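Forums > End Effectors and Grippers > Events and Site Visits > Mindthorpe open day, handheld gripper demo

kestrel_jig
Thursday, January 30, 2025
Went to the Mindthorpe open day. Notes for those who asked in the tooling thread.

Most of the floor was palletizing and I skipped it. The part worth the drive was the handheld gripper session run by Dwynwen Maddocks. Two-finger parallel unit, operator carries it, camera on the tool, no arm attached. They use it to record grasps in ordinary homes and replay them on an arm later. She gave a talk with stills from the home recordings, then let people try the unit on a bench with a Szulc load cell under the part.

Numbers from her slides: 725 recorded grasps on thin cylindrical objects (chopsticks, pencils, skewers), 50 of them held back for replay on the arm. She would not give a replay success rate. Said it was still being scored.

Slides are on the visitor download page. The one I wanted to discuss is the chopstick holder, attached.

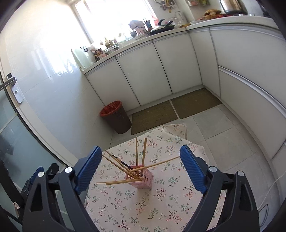

Slide still, tool camera view. Fingers open, blue ridged pads, target is the pink holder with the chopsticks.

My question is about the pads. Ridges on a thin round stick give you line contact at best, and if the stick sits along a groove you get a nice detent in one direction and nothing in the other. Why not a flat soft pad?

torque_spec
Ridged pads are fine for this. The stick crosses several ridges unless you come in parallel to them. You get multiple short contacts and the compliance of the pad does the rest. Flat silicone picks up flour and dust and is useless after an hour in a kitchen.

kestrel_jig
Depends on approach angle, and in that holder the angles are all over the place. A couple of the sticks are lying nearly horizontal. With the fingers that wide you are going to take a bundle whether you want one or not.

torque_spec
Then close down before you go in. That is operator technique and has nothing to do with the pad.

rmh_cell4
I was in the afternoon group. Someone asked her exactly this. Answer was that pre-shaping the opening is left to the operator and they keep the bundle grasps in the set, labeled as such. I thought that was reasonable. You want the failures.

kestrel_jig
Morning group didn't get that. Labeled by hand?

rmh_cell4
By hand, 2 people per clip. She said they disagree more than she'd like on whether a double pick is a double pick.

Palletman
Devil's advocate. I have run Stellano vacuum cells for years and I don't see what a kitchen gets you. Put the holder on a gray bench with a fixed light and you'd have ten times the data for the same money. Half of what is in that shot is cabinets and a window blowing out the exposure.

rmh_cell4
The window is why you go there. A policy trained on a gray bench falls over the first time it sees daylight.

Palletman
Or you put a blind on the window. We solved this in machine vision a long time ago. Control the light.

torque_spec
You control the light in a cell. You don't get to control it in a customer's house. Also look at the tablecloth. Small printed flowers behind thin pale sticks, that is a hard segmentation background and you would never have thought to build it on a bench.

Palletman
I would have, if it was in the spec. Nobody writes the spec.

j_okafor_tools
Separate point. Does anyone know what the screws on the finger bodies are? Two per finger visible from the camera side, round heads. I have an older Irner handheld and the equivalent screws back out under vibration. Ended up with medium threadlocker on all of them and a torque check at the start of each shift.

kestrel_jig
Didn't check the size. The unit on the bench felt tight, no play at the fingertips that I could detect by hand. Pad swap was demonstrated and took her under 6 minutes for both sides, including the camera recalibration.

j_okafor_tools
6 minutes with recal is good. Ours is a lot worse. Is the recal against a printed target?

kestrel_jig
Printed target on an aluminum plate, flat on the bench, tool held in a cradle. She ran it twice and took the second result. Didn't say why and I didn't ask.

torque_spec
Thermal, I'd guess. First run after handling is always off on ours.

rmh_cell4
The cradle drawing is supposed to go on the download page with the rest. It wasn't there when I looked this morning.

Palletman
When is the next one? I would go if they put the load cell data up next to the video.

kestrel_jig
July, date not set. I'll ask about the load cell plots when I write to her about the pads.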